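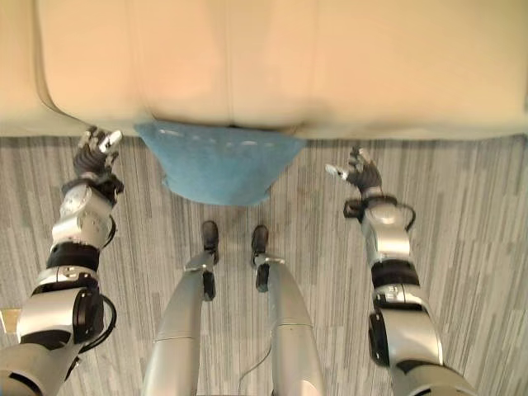 3.2 Placement of textiles on seating

Figure 2. Light blue terry towel hanging over the front edge of a beige sofa, lower part on the carpet. Coded D-F (draped, floor contact).

The second group of items concerns household textiles left on seating. Towels, throws and garments were coded separately from rigid objects, as their outline depends on the surface that carries them and one item can rest on two surfaces at once. Following Hofstetter and Lindqvist, we treat the seat, the front edge and the floor as three zones and record every zone that a textile touches. The full set holds 2882 placements, of which 1214 involve a sofa or an upholstered bench. Armchairs are reported in Section 3.4.

Each placement was given one of 4 codes. Code S (seated) applies when the textile lies wholly on the seat. Code D (draped) applies when it passes over the front edge and hangs free. Code D-F applies when the hanging part also reaches the floor, and code F (floor) when no part remains on the furniture. Folded and unfolded items share the same codes; folding was entered in a separate column and is not used in the present section.

The towel in Figure 2 illustrates the difficulty of the third code. Its lower part narrows toward the bottom in a rounded, bag-like outline and extends partway onto the carpet, while its upper edge is tucked against the lip of the sofa. Two coders working from the Quezada guidelines initially entered placements of this type as D, on the grounds that the greater part of the cloth was supported from above. A third entered F. The guidelines were revised in July to state that any floor contact takes precedence over the share of cloth supported by the furniture, and all earlier sofa entries were recoded under the revised rule.

Edge shape was recorded together with the code. Sofas with a rounded front edge, as in Figure 2, were entered as type R, and those with a squared or piped edge as type Q. The distinction matters for the measurement of overhang. On a type Q edge the overhang begins at a visible line. On a type R edge the surface turns gradually from seat to front, and the starting point has to be set by convention. We used the highest point of the curve, following the procedure that Maldonado developed for the Jotura furniture survey. Cushion seams were used for lateral position only. Where a seat had no seams, lateral position was entered as left, center or right.

Floor covering was entered as hard, low pile or high pile. Pattern was noted in addition when it consisted of stripes or a grid. The carpet in Figure 2 was entered as low pile, striped, with the stripes approximately perpendicular to the front edge of the sofa. Stripes in this direction help the coder judge how far to either side a textile extends, but give little help with its distance from the sofa. For that reason floor extent was coded in coarse steps (none, partial, full) on all coverings, patterned or plain.

Disagreements between coders were settled by discussion between Aguirre and Hinojosa. The final pass over the sofa material was closed on 2nd February. After that pass, nine placements remained without an agreed code. In all of them the textile was close in color to the floor covering and its lower edge could not be located. These placements are kept in the published table with the code left blank, and are excluded from the comparison of edge types in Section 3.3.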